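Setham Village Hall Users' Group
Minutes of the June meeting, 7.30 pm, in the small room 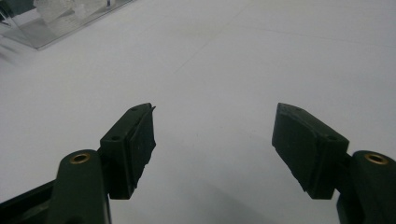 White tabletop, with the two green-linked gripper fingers open.

Cecilia Sarpong took the chair and welcomed everyone warmly, with a particular hello to the two families new to Orden Lane. Apologies had come from the bell ringers, who had a practice. Adwoa Mahama took the notes.

Last minutes. Agreed, once the spelling of Ó Briain had been put right in two places. Adwoa said sorry and promised to copy it from the letterhead in future.

Roof. Ó Briain have sent their price for the north side, which comes to £3000 with the guttering included. There was a long and very good-humoured talk about whether to do the south side at the same time. In the end we agreed to go ahead with the north and ask for a second price in writing. Cecilia to ring them.

Money. The hall account stands at £1622, and the roof fund, kept apart, at almost £1241 more than it held last June – a lovely result, and thanks go to all who baked, sold, bought or simply ate. The plant sale alone brought in £576.

Bookings. The Zenum Singers would like to move to the later slot and stay until ten. The yoga class don't mind a bit, provided the chairs are stacked afterwards. Agreed for one term, to see how we get on.

Kitchen. The urn is slow again and the left-hand tap wants a new washer. Adwoa has a washer at home that may fit. Several people asked for the big teapot to be returned, whoever has it, and no questions asked.

Summer tea. Same field as before, if the farmer is willing. Cecilia will bring her trestles, and a list for sandwiches and cakes will go up by the door. We still need somebody with a van.

Any other business. The hedge by the car park is over the path and will be cut once the nesting is done.

The meeting closed at 9.10 pm, and tea was taken.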